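Water rates going up in Clenenach, council says old toilets to blame (partly)

Clenenach households will pay more for water from August. Vote was close, meeting ran past 10 p.m., and a good number of people were still standing in the hallway when it ended.

The short of it. Base charge goes up 2 dollars a month. On top of that there's a new tier for anyone using a lot, and a rebate for people who swap out an old toilet for a low-flow one. The rebate is 60 dollars per toilet, one per household the first year. The town has set money aside for 800 of them. First come first served.

Akua Adjei, who runs the water office, told the meeting the pumps at the Terham Road station are past their service life and the repair fund is close to dry. Two breakdowns last winter. One of them took out pressure on the whole east side for most of a morning, and the school had to send kids home before lunch.

"We can fix it now on a plan or fix it at 3 a.m. on overtime," she said. Some clapping, some not.

The town has 3904 metered accounts. Most are houses. The rest are shops, the two churches, the laundromat, the school, the clinic, and the car wash out by the Nadesum warehouse, which uses more than anybody and will feel the new tier the most. The car wash owner did not speak at the meeting and did not return a call before this was posted.

Why toilets? Adjei's office says flushing is the biggest single use of water inside a home, and a lot of Clenenach housing went up in one go when the mill was hiring. Same builder, same fixtures. Many of the bathrooms have never been touched. An old tank can use more than double what a new one does per flush, and the old flappers leak besides, so teh water runs all night and you pay for it asleep.

The office will hand out dye tablets free at the front counter. Drop one in the tank, wait, look in the bowl. Color in the bowl means a leak. A new flapper costs a few bucks and you don't need a plumber for it.

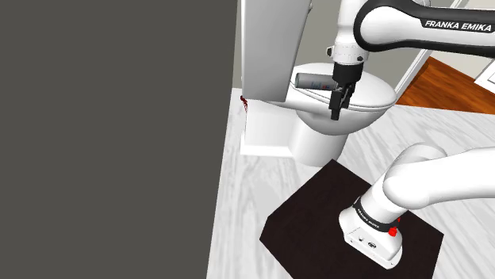 Trinh Sầm wanted to know what renters are supposed to do. She told the council that her landlord pays for the fixtures but she pays for the water, so he has no reason to change anything and she has no right to. She asked if the rebate could go to whoever pays the bill. Her building has one toilet per unit and by her account every one of them runs.

That got the longest discussion of the night. As written, the rebate goes to the property owner. Council member Tuấn Đoàn moved to let tenants apply with a signed note from the owner. Passed. He also wanted landlords with more than four units to be required to fix leaks within a month of a complaint. That one was tabled, the town attorney wants to look at it first.

Đoàn ended up voting against the rate increase anyway. Said a flat charge hits a retired person living alone the same as a family of six, and that he'd asked for a different formula back in the spring and never saw one. Adjei said the office did run other formulas and they all came up short on the pump money. She promised to post the numbers.

Local plumbing supply Đỗ & Daughter says it has already had calls. Owner Bình Đỗ said he put in a bigger order than usual when the rebate was first floated, and expects to be out of the cheaper models by the end of the first week anyhow. He's not marking them up, he said, when asked. His advice is to measure before you buy. From the wall to the middle of the floor bolts. People get the wrong size, haul it home, haul it back.

He also said not to throw out a toilet that's fairly new just to get the 60. The rebate won't cover it and the savings are small. Check the stamp inside the tank or on the bowl behind the seat, it'll usually give the gallons per flush. Anything at 1.6 or lower does not qualify.

Old toilets can't go in the regular trash. The transfer station will take them free with a rebate slip, normal dump fee without. Take the seat off first. Station closes at 4 p.m. and they do mean 4.

A few other things from the same meeting, quickly:

Lawn watering stays limited to before 9 a.m. and after 7 p.m. through the end of the summer. Gardens watered by hand or with a drip line are exempt.

The leak on Orchard Street, the one that's had a cone on it forever, is scheduled. Adjei would not give a date. It does need the gas company there at the same time.

Diễm Huỳnh asked about the taste of the water on the north end. She said it's been off for weeks, kind of like a swimming pool, and that her coffee is not drinkable. The office said it flushed the line up there and chlorine readings are inside the limits, but it will send someone to sample at her tap and at two neighbors'. Results go up on the town page.

Senior discount is unchanged. You do have to reapply if you moved.

How to get the rebate: forms are at the water office and the library desk. You'll need a copy of a recent water bill, the store receipt, and a photo of the new toilet in place. Renters need the owner's note too. Install has to be after the program starts, so if you already put one in this spring you are out of luck, which several people in the room were not happy about. Checks are supposed to go out in four to six weeks. It can be taken as a credit on your bill instead, and that's faster.

The new rates show up on the bill that arrives in September, for August use. Council takes up the landlord question again at its next meeting, 7 p.m., upstairs room. Elevator is working again.

Correction: a earlier version of this item said the rebate was per bathroom. It is per household for the first year.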